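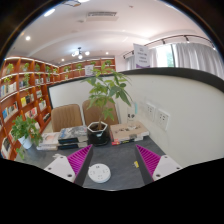 Potted plant and round white power strip on the gray table.

Monday, January 12, 2026
Notebook entry, market sizing group – contract archiving services

The purpose of the present work is to settle the base figure for the contract archiving report before the segment tables are drafted. The December extract was reloaded in the morning. It contains 1,049 supplier records. After removal of duplicates and of firms with no archiving revenue, 861 records remain. This is the working set until further notice.

Segmentation follows the outline already agreed: by service type (storage, retrieval, certified disposal), by client size and by region. Retrieval and disposal are sold together by many smaller suppliers, and the records do not split the income. Such firms have been entered under retrieval and marked with an R in column F. Colleagues are asked not to clear this mark.

Supplier profiles:
Lamrani – complete. Revenue restated after the change in its reporting year; the old figure is kept in the notes column.
Pruninex – storage income and software license income are reported as one line. Held out of the type table, kept in the regional table.
Jisavville – listed twice in the extract under two legal forms. Merged. The earlier draft counted both, so its regional share was too high.
Brustudach – no filing for the latest year. Prior year carried forward without growth.

The buyer questionnaire went to 200 firms and 24 replies are in. This is too few to support a price table by client size. The replies may be quoted in the text as comments only, and the draft heading "Pricing Trends" should be changed to "Buyer Remarks" until more are received.

A first run of the forecast gave a negative value for disposal in the final year. The fault was in the sheet: the growth rate had been entered as a whole number. Corrected and run again; the values are now positive but have not been checked by a second reader.

Open: currency date for the non-dollar suppliers – year end or yearly average. The tables use year end for now.

Market Sizing Group – Contact the group office | © 2026 All rights reserved | Back to top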